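Do we really need another Vostotora?
2022-10-11

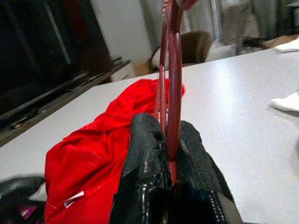 Dark maroon handle, red fabric to the left.

So Vostotora is coming back. If you were a child at the right time you'll remember the cartoon: a flying city, a villain with a glass jaw, and a theme tune my brother could play on a comb. I watched it every week before tea and had 2 of the figures, one of them Merine, whose left arm fell off on holiday and was never replaced.

The new series starts in November, and the trailer has been passed round by everyone I went to school with. I've watched it three times now and I'm still not sold.

For a start, it looks expensive in the wrong places. The old Cilora was a painted backdrop that slid past the same four windows, and I believed in it completely. The new one has towers and traffic and weather, and I couldn't tell you where anybody is standing. Rangel has been given a sad childhood. He used to steal the moon because he wanted the moon, which was plenty for me at seven.

Then there are the toys. A 'collector' Rangel costs £250 and doesn't bend at the knees. They're making 3000 of them, each with a numbered card, and I'd bet most will never leave the box. Who is that for? My niece is six and would have the cape off him in a minute.

Gunnlaugur Lauritsen, who knows far more about old cartoons than I do, wrote to tell me I'm being unfair. He says the original was made to sell plastic as well, and he's right. I went back and tried a few episodes (there are 178, heaven help us) and a good half of them stop dead so somebody can show off a new vehicle. The one with the singing well holds up. The one with the twins is dreadful.

Still, a cheap thing made to sell cheap toys seems a fairer deal to me — you could at least get one with birthday money. I'll watch the first new episode, probably with my niece, and if she asks for a second I'll put it on for her and go and do the washing up.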